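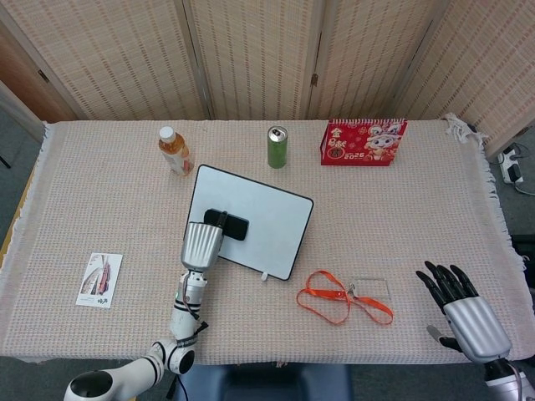 Fig. 1. Table with woven cloth and folding divider, Hirwood.

Hirwood Community Rooms: progress report to the Hughes Fund
Period: January to March

1. Heating and insulation
The old storage heaters in the main hall and side rooms were disconnected in January. Skoline fitted the replacement panel heaters over two visits and set the timers to match the booking sheet. Loft insulation is complete over the main hall. The section above the kitchen is outstanding – the hatch is too narrow for the rolls supplied, and Handik has quoted for widening it.

2. Use of the rooms
There were 44 bookings in the period. Evening use rose once the heating was working. Morning use was flat. The craft group has moved from the hall to a side room and now pays the lower rate, so income per booking fell slightly.

3. Spending
Spending to the end of March was £3437, against the first instalment of the grant. This covers the heaters, fitting and the loft materials. The electrician's certificate was charged separately at £100 and is included in the total. A further £1000 is set aside for the hatch and the kitchen section.

4. Problems and delays
Delivery of the second batch of heaters was late by nine days. One thermostat reads high and will be replaced under warranty. Meter readings for February were taken at the wrong time of day and have been left out of the comparison.

5. Next period
Work on the hatch is planned for May, subject to the school holiday bookings. Draught strips for the rear doors will follow. Meter readings will be taken at 9 am on the first working day of each month and sent with the next report.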